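# Chapter 6: Gathering Demonstrations

A policy that learns by imitation can be no better than the examples it is given. Chapter 5 treated the examples as a finished thing, a folder of episodes that the training script reads from disk. We now go back a step and ask where the folder comes from, who fills it, and what decisions have been made by the time it is full.

Most of these decisions are small. Which bowl to use, how high to hold the tool before starting, when to press stop. They are often left to whoever is holding the tool that afternoon, and many of them can't be undone later. A learning rate can be changed and the run repeated overnight. If every episode in a set begins with the hand already over the object, no setting will teach the policy to find the object from across the room.

By the end of the chapter you should be able to write a collection plan for a simple household task, carry it out with one or two people, and judge which episodes to keep.

## 6.1 Three ways to get an example

There are three common ways to record a person doing a task so that a robot can learn from it.

**Teleoperation.** The operator drives the real robot from a distance, using a joystick, a headset or a second arm that the first arm copies. The recorded actions are the robot's own, and nothing has to be translated. The cost is speed. A person who can stack two plates in four seconds by hand may need half a minute through a joystick, and much of that is spent correcting.

**Kinesthetic teaching.** The operator takes hold of the robot and moves it through the task. It needs little equipment beyond the arm, but the operator's hands and body are often in the camera's view, and heavy arms are tiring to push.

**Hand-held collection.** The operator carries a gripper of the same shape as the one on the robot, with a camera fixed to it. No robot is present during recording. The path of the tool through space is worked out afterward from the video and the motion sensor, and the opening of the jaws is recorded along with it.

The rest of this chapter is mostly concerned with the third method. It is cheap, it can be done in ordinary homes, and a new collector can be trained in a morning. It also has problems of its own, and we will meet them in order.

## 6.2 What the camera should see

With a hand-held tool, the camera moves with the jaws. Whatever the policy knows about the world at a given instant, it knows from that one moving view. This has two results that beginners tend to miss.

The first is that a grasped object can hide a good part of the task. A spoon covers very little. A serving bowl, once it has been picked up by the rim and tilted, can stand between the camera and everything the operator is about to do next. The operator has no trouble, since a person looks over the top of the tool with two eyes and remembers where the plate was. The policy has neither advantage.

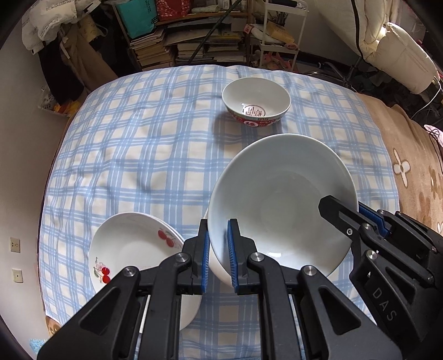 The remedy is to plan the order of the task with the camera in mind. If a large dish has to go somewhere, let the tool see the destination before the grasp. A short pause with the jaws open and pointed at the target area is enough. Some teams also have the operator back away slightly after lifting, which widens the view again. Either habit must be kept up in every episode, or the policy will learn it as something that happens now and then for no reason.

The second result is that the room is part of the data. Shelves, chairs, bags and wall fittings all pass through the view as the tool turns. Collectors often want to clear them away. In general, leave them. The tracking software needs fixed, detailed points to hold on to, and a crowded bookshelf gives it far more of these than a bare white wall. Patterned cloth is helpful for the same reason, as long as it stays put. A cloth that slides with the dishes gives the tracker false information, so smooth it out and weight or tuck the edges before recording.

Do clear away anything that identifies a person: letters, family photographs, screens, medicine labels. Do this before the first episode. Blurring afterward is slow and is never complete.

## 6.3 A worked case: the Nevis set

The Nevis set was gathered in April by a team of 3 collectors working for Clerkora, under the direction of Consuelo Gallardo. The goal was a policy for sorting and stacking dishes. The plan called for each collector to work in private homes with whatever dishes were there, and to bring nothing but the tool, a charger and a notebook.

The team recorded 1,477 episodes. After review, 144 were removed. Gallardo's notes give the reasons in order of frequency:

- tracking lost during the episode
- recording stopped before the object was released
- object dropped and picked up again without a note
- a hand other than the operator's entering the view

The first reason deserves attention. Most of the lost tracking happened in the same few seconds of the task, when a big dish was lifted close to the lens and covered the background. The collectors had been told to work at a natural pace, and at a natural pace people lift a bowl and turn in one movement. Once they were asked to lift first and turn second, the failures dropped sharply. Nothing was changed in the software.

The third reason is more a matter of judgment. A dropped dish that is calmly picked up again is a useful example, as it shows the policy how to recover. Gallardo's rule was to keep such episodes when the collector had marked them and remove them when the collector had not. An unmarked drop might have been a drop, or it might have been a second attempt that should have been its own file - the reviewer could not tell which from the video alone.

A later set, Sodow, used the same plan with one change. Collectors were required to swap at least 2 objects between episodes. In the Nevis homes, some people had recorded a long run with the same pair of bowls, and the trained policy was noticeably worse on dishes of other shapes.

## 6.4 Variety and how to plan for it

Variety does not come by itself. Left alone, people repeat what worked. They put the dish back where it was, stand in the same place, and grip the same side of the rim. Within an hour the episodes look much alike.

A collection plan should therefore name the things that must vary and say how often. For dish handling, a reasonable list is the starting position of each object, its orientation (upright, upside down, leaning on another dish), the direction from which the tool approaches, the surface, and the lighting. Pick a few of these for each session. Trying to vary all of them at once leads to mistakes in the notes.

Two things should stay the same. The definition of a finished task must not drift, and neither should the way the tool is held. If one collector counts a bowl as stacked when it touches the plate below and another waits until it has settled and the jaws have opened, the policy will receive two different endings for the same job. Write the ending down in one sentence and read it aloud at the start of each session.

## 6.5 Keeping the log

Each episode needs a line in the log, written directly after recording. The form used for the Čierny exercises at the end of this chapter has five fields:

| Field | What to write |
|---|---|
| Episode | Running number, never reused |
| Objects | Short names, the same ones all session |
| Start | How the objects were placed |
| Result | Done, done with recovery, or failed |
| Remark | Anything a reviewer would need |

Failed episodes are logged and kept. They are left out of training at first, but they are needed for Section 6.8, where we train a small classifier to tell success from failure.

Do not fill in the log at the end of the day. Memory for nearly identical events is poor, and a log written from memory tends to show what was planned.

## Terms introduced so far

**Episode:** one recording of one attempt, from the start signal to the stop signal.

**Occlusion:** the hiding of one thing by another in the camera's view. In hand-held collection the grasped object is the most common cause.

**Recovery:** the part of an episode in which an error is put right without stopping the recording.

Section 6.6 takes up calibration of the tool, beginning with the jaw width.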